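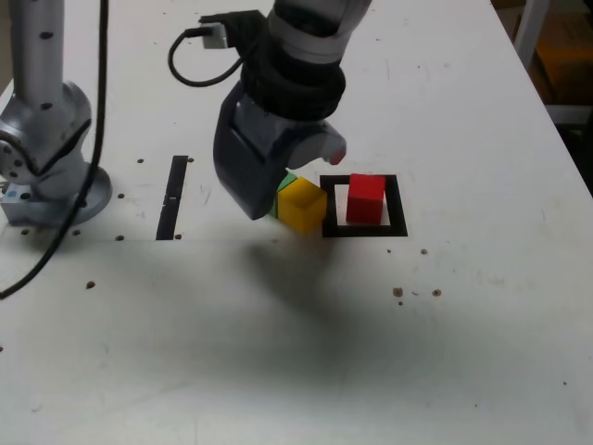

Changes to the Household Paper and Card Collection

3/22/21

The Zestham Residents' Association has agreed new terms with Bimer, the contractor that collects paper and card from the Nimadside estate and the streets to the north of it. The new terms replace the arrangement that has been in place since the estate was completed. Residents are asked to read this item in full, as several of the changes affect what may be placed in the blue bins and when the bins should be brought to the curb.

Background

Under the previous arrangement, paper and card were collected together with glass and metal in a single container. The material was separated after collection, and a portion of it was rejected each month on account of broken glass and liquid residue. The Association was charged for the rejected loads at the same rate as general refuse. In January the charge for rejected loads exceeded the payment received for clean paper for the first time, and the board asked Bimer to propose an alternative.

Three proposals were received and considered. The first would have ended the paper collection altogether and directed residents to the drop-off point beside the Uçar warehouse on the east road. The second would have kept the single container and raised the monthly assessment. The third, which the board has adopted, provides a separate bin for paper and card and leaves the assessment unchanged for the remainder of the current year.

The new service covers 468 households. Each household will receive one blue bin with a hinged lid. Apartment buildings with a shared enclosure will receive larger wheeled containers in place of individual bins, and the managing agent for each building has been informed of the number allotted.

What may be placed in the blue bin

Newspapers, magazines, catalogs, office paper, envelopes and junk mail are accepted. Envelopes with plastic windows may be included, and it is not necessary to remove staples or paper clips. Telephone directories and paperback books are accepted. Hardcover books should have the covers removed, or should be offered to the book exchange in the Association office, where the shelves were extended last year.

Corrugated boxes, cereal boxes, egg cartons and cardboard tubes are accepted when flattened. Boxes larger than the bin may be flattened, tied with string and placed beside it. Bimer has asked that packing tape be removed from large boxes where this can be done without difficulty. Small amounts of tape remaining on the box will not cause it to be refused.

Shredded paper is accepted only in a closed paper bag. Loose shreds scatter when the bin is emptied, and a number of residents wrote to the Association last fall about the condition of the verge along Mill Lane after collection. Plastic bags should not be used for this purpose, as the whole bag will be treated as refuse.

What may not be placed in the blue bin

Paper towels, tissues and napkins are not accepted, whether or not they have been used. Pizza boxes marked with grease should be placed in general refuse. Where the lid of the box is clean, it may be torn off and placed in the blue bin.

Drink cartons, including those for milk, juice and soup, have a lining that the paper mill cannot process. They were accepted under the previous arrangement, and the board recognizes that this change will be unwelcome to some households. The drop-off point beside the Uçar warehouse continues to accept cartons at no charge, provided that they have been rinsed and flattened. The gate is open during the warehouse's usual business hours.

Wallpaper, photographs, thermal receipts and gift wrap with a metallic or glitter finish are also excluded. Plain gift wrap is accepted. A simple test is to crumple the wrap in the hand. If it stays crumpled it is most likely paper, and if it springs open it should go into general refuse.

Glass and metal

Glass bottles, jars, cans and clean foil will continue to be collected in the existing green container on the existing schedule. No change has been made to the list of accepted items. Residents are reminded that drinking glasses, oven dishes and window glass are made to a different composition from bottles and should not be included.

Placing bins for collection

Paper and card will be collected every second week. A printed schedule will be delivered with each bin and may also be obtained from the Association office. Bins should be at the curb by 6 in the morning on the day of collection and should be returned to the property by the evening. The lid must be fully closed. Wet card is difficult to process and adds considerably to the weight of a load, and Bimer is paid by the Association partly on the basis of weight.

Bins should stand with the handles facing the house and with a clear space on each side. On the narrower streets of Nimadside, where cars are parked on both sides, the collection crew has had difficulty reaching containers placed between vehicles. Residents of those streets are asked to use the end of their driveway wherever possible. Where there is no driveway, the marked areas at each corner may be used, and each household should write its house number on the front of the bin so that it can be returned to the right address.

Residents who are unable to move a bin to the curb by reason of age, illness or disability may apply for assisted collection. The crew will then collect the bin from an agreed place on the property and return it there. Households that already receive assisted collection for general refuse need not apply again. The existing arrangement will be extended to the blue bin without further paperwork.

Contaminated bins

A bin found to contain items that are not accepted will be left unemptied, and a yellow tag will be attached to the handle stating the reason. The resident should remove the items concerned and present the bin again at the next collection. No fine will be issued. Where the same bin is tagged on several occasions, the Association office will write to the household and offer advice. The board considered and declined a proposal to recover costs from individual addresses, on the grounds that bins are sometimes misused by passersby and that responsibility could seldom be shown.

Shared enclosures present a separate difficulty, as it is not possible to know which apartment placed a given item in the container. Managing agents have agreed to display the list of accepted items on the wall of each enclosure. The list is available in large print and in several languages, and agents who require further copies should contact the office.

Costs

The board is aware that members will wish to know how the service is paid for. Bimer will supply and deliver the bins and will remain their owner. The Association will pay a fixed charge for collection and will receive a share of the price obtained for the paper. That price varies from month to month, and the board has not relied on it in preparing the budget. Any surplus will be held in the general reserve and reported in the annual accounts.

A lost or stolen bin will be replaced once without charge. A bin damaged in the course of collection will be repaired or replaced by Bimer. Residents should report the damage within two weeks and should keep the bin until it has been inspected.

The initial term of the contract is two years. Either party may end it with six months' notice after the first year. The full text may be read at the office, and a copy will be sent on request to any member who is unable to visit in person.

Old paper sacks

Many households still hold a supply of the brown paper sacks that were distributed when the estate was new. These may be used for shredded paper, or for additional paper when the blue bin is full. More than 200 unused sacks remain in the Association's store and may be collected by residents while the supply lasts. They will not be reordered.

Questions raised at the open meeting

Several members asked whether a smaller bin could be provided for households with limited outdoor space. Bimer has confirmed that a narrower bin of the same height is available. Requests should be made before delivery, as exchanging a bin afterward requires a separate visit.

A member asked whether home businesses may use the service. Ordinary quantities of office paper are accepted. Businesses that produce packaging in volume are required to make their own arrangements, as was the case before.

A question was also asked about confidential documents. Neither the Association nor Bimer can give any assurance as to the privacy of papers placed in the bin, and residents are advised to shred bank statements and similar items.

Further information

Inquiries should be directed to Hemi Mahuika, Services Coordinator, at the Association office or by telephone on extension 3019. Requests for a narrower bin, for assisted collection or for printed material in another language should be made to the same extension. Messages left outside office hours will be returned on the next working day. Members who wish to comment on the contract itself are asked to do so in writing, addressed to the board – letters received before the next board meeting will be included in the papers for that meeting.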